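To: Small Things list
From: Valeriano Quintana
Subject: Re: Re: putting a jewellery box in order (long, sorry)

On a November evening, Iglesias wrote:

> Has anyone got a system for the box with the lift-out tray?
> I was given one by my aunt, who believes I own more jewellery
> than I do. I put everything in the top, shut the lid, and the
> next time I opened it there was one object in there, made of
> chain. Do you sort first and then fill, or fill and then sort?
> And what on earth is the gathered pocket in the lid for?

Sort first. I say this as a man who filled first for years and has the kinks to show for it.

I did ours again last week, having inherited the job along with the box. It took an afternoon. I had told the household it would take twenty minutes, and was brought tea at the two-hour mark by someone who didn't say anything.

The first thing is a clear table, and a pale one if you have it. Silver on dark wood is fine to look at and hopeless to work on, as half of it vanishes into the grain. On a white top even the short bits of chain show up, and you can push them apart with a fingertip before they have a chance to get friendly. Give every piece a patch of table to itself. If two chains are close enough to touch, they will. 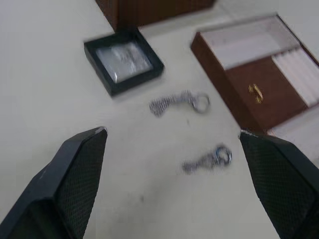 Anything with a split ring on it gets dealt with separately in our house. A split ring will pick up a fine chain the way a coat picks up dog hair, and you won't notice until you lift one and get both. I used to let key-ring sorts of things live in with the necklaces on the grounds that they were also metal. I have stopped.

Then open the box and look at it empty. I mean properly look, for a minute or so, before a single thing goes in. Most people (me, the first 154 times) start dropping earrings into whichever hole is nearest. The long compartment always goes first and the ring rolls get nothing at all, and then you have rings in with the bracelets and a row of lovely padded rolls holding up the air.
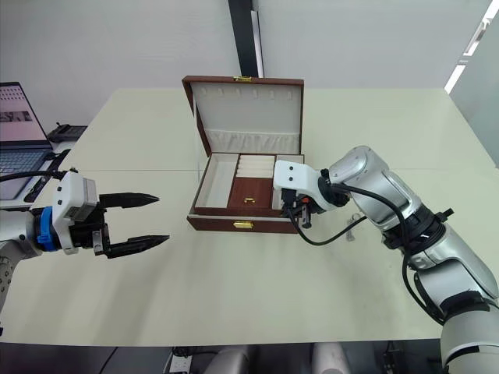

As to the tray, Iglesias, take it out. I know it looks smart sitting in there with its little gold pull, but if you leave it in you'll forget what is underneath, and what is underneath will turn out to be the thing you were hunting for in the bathroom. Stand it next to the box while you work and treat it as a second box. Fill the bottom, fill the tray, and put the one in the other last of all. I keep the tray on my right, being right-handed, and anybody who wants to argue about that can write to me off-list.

My own order of filling, for what it's worth:

Cased things first. A little display case with a window takes up the same room whatever you do, so it may as well choose its seat before the others arrive. It wants the biggest compartment, flat, window up, so that you can see what you've got without opening it.

Then the small lumpy silver, the clusters and charms and whatnot. One compartment, no company.

Rings in the rolls. Push them well down. A ring perched on top of the roll comes off when the lid shuts and spends the winter in a corner.

Chains at the very end, one at a time, clasp done up before it goes anywhere. An open clasp is a hook looking for work.

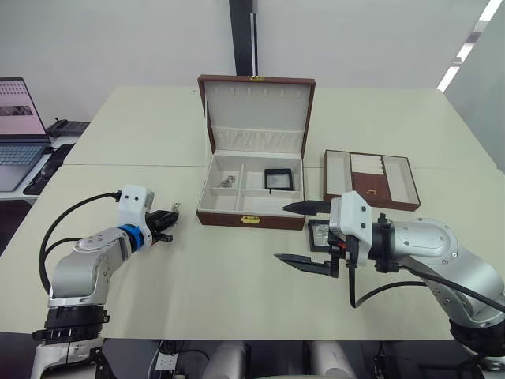

The hooks in the lid I have mixed feelings about. They're meant for necklaces, and they do hold them, but a long necklace on a short lid has to end up somewhere, and where it ends up is in the hinge. So the tail goes in the gathered pocket. That's your answer about the pocket, or at any rate it's my answer. The leaflet that came with ours (a Fovell, the brown one) calls it a "storage feature", and I thank them for narrowing it down.

Two warnings. Don't carry the box by the lid. And don't buy the Tultier anti-tangle strips that went round this list in the spring. I bought four. They stuck beautifully to the lining and to each other, and the chains went on exactly as before.

If a chain has already knotted, lay it flat on the table and leave it alone while you do the rest. I don't know why this helps. I think it may only be that you come back to it in a better temper. Pins are for later -- two of them, blunt, working from the middle of the knot -- and pulling is for never. 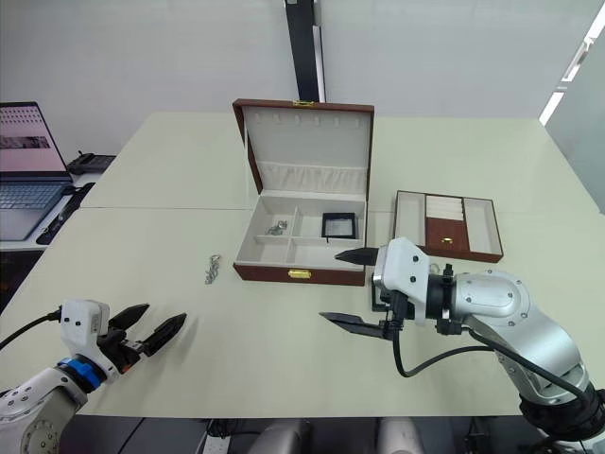
Narimberg wrote back within the hour to say that all this was very well for people with six necklaces, and that the clasp advice was wrong for anything with a toggle, which ought to be hung up and left hanging. The lid pocket, in Narimberg's house, is for single earrings awaiting the return of the other one. Some have been in there since the old kitchen.

I stand corrected on toggles. I don't own any, and had been speaking with the confidence that brings.

Iglesias, do tell us how you get on, and whether your aunt is likely to inspect.

Valeriano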